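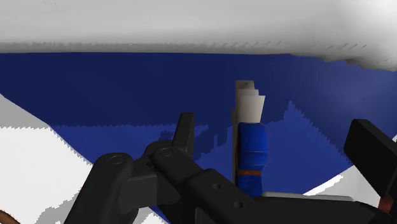
Placing an Obituary: Questions We Get

Do I have to run a paid notice?
No. No law we know of requires one. Funeral homes tend to bring it up as if it's a given, so ask what it costs before you nod.

Why was I quoted $449?
Probably by the line, plus a photo fee. Stomari charges that for 42 lines in one print edition. Most families could cut the list of hobbies and save a good part of it.

Is an online memorial page really "forever"?
I wouldn't count on it. Bernerard sells a "permanent" page for $920, and the terms let them close it with 2 months' notice. Print a copy and keep it.

Who should check the draft?
Someone who didn't write it. Ineke Wuyts reads ours, and she finds a wrong maiden name or a missing grandchild more often than you'd think.

Should I list the home address?
Leave it out — the town is enough. The same goes for the full birth date and the mother's maiden name.

Can a mistake be fixed after it runs?
Online, usually the same day. In print you may get a corrected notice, but ask whether it's free. Khoa Đồng was billed twice last November for the paper's own typo, and it took three calls to get the second charge removed.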